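Running a hand-held gripper folding demo at an open day: sweater or towels?

Posted in Manipulation and Grasping
Viewed 487 times

Lodetero, our lab group, has an open day in November and I have been given the demonstration slot. The plan is to show visitors how folding demonstrations are recorded with two hand-held parallel grippers, one per hand, on an ordinary bed with an ordinary sheet. No arm is involved on the day. The policy trained on the recordings runs elsewhere and will only be shown on a laptop.

I visited the Plustach open day last year and they used towels. It worked, but people drifted off after the second one. I would like to use a knitted sweater instead. The sequence I have in mind is: spread it flat, front up, one sleeve across the chest, second sleeve across the chest, top down, then in half. We did a trial at home.
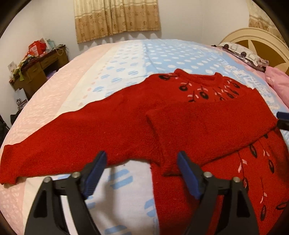
My concern is repeatability. A towel resets in a few seconds. The sweater takes much longer, and the knit stretches if you pull on a cuff with any force. With a towel I can also tell a visitor exactly where the corners should end up, and with the sweater I can't.

What I need to know:

Is a sweater reasonable for a live audience, or should I stay with towels?
Does a patterned sheet cause trouble for tracking? Ours is busy.
How long should one block be? I have a room with space for nearly 100 people over the afternoon, in small groups.

Budget is 300 dollars, and most of that is already spoken for.

plain_weave_ops

Use the sweater. I have run this kind of session twice with the Barbu outreach group, and people follow a garment better than a towel because they know what the end state should look like. You also don't have to explain why it is difficult. They see a sleeve slide back out and they get it.

On your points, in the order you asked.

Repeatability. Do not aim for identical folds. Aim for an identical start. Spread the garment, square the hem to the near edge of the mattress, and begin each recording from there. Variation after that is useful in the data anyway. Throw out any take where the start was wrong, even if the fold came out clean. For the stretching, take hold of the sleeve a hand's width above the cuff and lift before you move it sideways. Ribbed cuffs recover, but dragging them over a sheet pulls the body along too.

Sheet. A busy print is generally good for visual tracking, provided it does not slide. Feature-poor plain sheets are where we lost pose. The thing to watch is the sheet moving together with the garment. Tuck it in hard on all sides and check it between groups. If your tracker leans on the background, a strongly repeating pattern can give false matches, so leave some furniture or a wall edge in view.

Block length. Twenty minutes, with no more than eight people around the bed. Past that the back row sees only shoulders.

The order I would use for each group:

1. Show both grippers open and closed, away from the bed. Let people try the trigger before anyone touches the garment.

2. Spread the sweater by hand. Do not record this part. Go over collar, shoulders, cuffs and hem by name, so you can refer to them later without stopping.

3. Fold the sleeves in, one at a time, with a pause after each. Say out loud which hand is holding and which hand is moving.

4. Bring the top down with both grippers and lay it across the body. A thick collar makes a bulky roll here, so set the pads wide and release both at the same moment. If one side lets go early, the band twists and you will spend a minute fixing it.

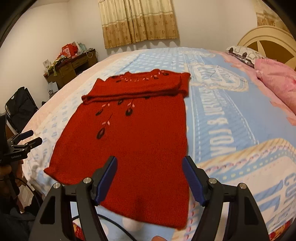 5. Fold once more toward the hem, press flat with closed jaws, stop the recording. Play the take back right away on the laptop while the next person puts on the cables.

Route the cables behind the operator before you start. A loose loop across the bed will catch a sleeve sooner or later, and it ends up in the recording.

knit_and_purl_robotics

Mostly agree with the above, except on playback. We tried instant playback at the Jemer demo day and it ate the schedule. Save a good take in the morning and play that one on a loop.

Also count your storage. We came home with 366 clips and had only brought one drive. Two synchronized cameras fill it fast.

Towels are fine as a backup — keep a stack under the bed in case the sweater gives up.

gripslip

Wouldn't bother with the second gripper for visitors. One is enough to get the idea and there is less to break.

tm_offset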